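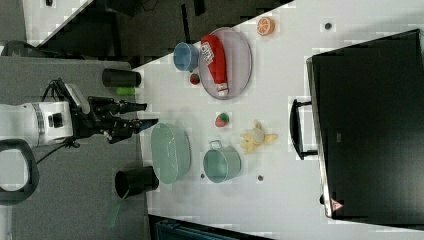
Sadetti tableware set, bought with my own money, used for most of a summer

I don't trust dinnerware that comes with a lifestyle attached. The Sadetti set is sold as "everyday pieces for relaxed tables," and the shop page has a lot of linen on it. I paid $70 during a sale in August. The regular price is $80, so I wouldn't rush for the discount.

The set is sold in pieces that are meant to mix: an oval plate, a light blue cup and a pair of black cups. I had been eating off chipped bowls for two years and my sister-in-law, Amarachi Tamuno, was tired of hearing me complain. She owns the Katomberg set, which costs more and which she defends like a relative.

The plate first. It is a pinkish-lavender, which I expected to hate. On a white table it looks fine, and food with some color on it looks better than fine. Red shows up especially well, so strawberries and anything with ketchup do the plate a favor. Toast does not. A plain cheese sandwich looks like a mistake.

The oval shape is harder to forgive. It suits a fish, or a sandwich with something next to it, and it's awkward for nearly everything else. The rim is only slightly raised. Sadetti says it "holds a generous sauce." I tried it with a thin curry and walked very slowly to the table. With thicker food I had no trouble. If you eat a lot of soup or stew you'll need bowls anyway, and Sadetti will happily sell you those too.

It also takes up room in the wrong direction. My cabinet is narrow and the plate has to go in at an angle, with the regular round ones stacked somewhere else. Measure before you order. I didn't.

Now the cups. The black ones are plain cylinders, no fuss, and I like them the most of anything in the set. But black inside is a bad idea for coffee. You can't tell how much is left, and you can't tell if the cup is clean without tipping it toward a window. I have put one back on the shelf with a ring of old tea in it more than once. The light blue cup doesn't have this problem and gets used twice as much in my house.

All of them tip over more easily than I'd like. There isn't much weight at the bottom, and an elbow is enough. With water that's a nuisance. With orange juice, over somebody's homework, it was a longer evening. The Daza cups I had before were ugly and squat and I never knocked one down.

Washing: they go in the dishwasher and come out clean. I ran the plate 23 times before I stopped keeping track (yes, I kept a tally on the fridge, I was hoping to catch them out). The color hasn't faded that I can see. There is one faint gray line from a fork, which rubbed off partway with baking soda.

I wrote to the seller, Sultlow, to ask if the plate comes in a round version. Chidubem Anozie from their customer desk answered the same afternoon — polite, quick, and no, it doesn't. He offered me a code for a second oval one.

So would I buy it again? The black cups, maybe, if they sold them on their own and put something pale on the inside. The blue cup, yes. The plate I'd want to hold in a store first, and I'd want to carry it across the room with something wet on it. At $80 for the lot I'd say no. At $70 I'm mildly annoyed and still using it every day, mostly for lunch.

Three stars. Amarachi says two, but she has only seen the curry.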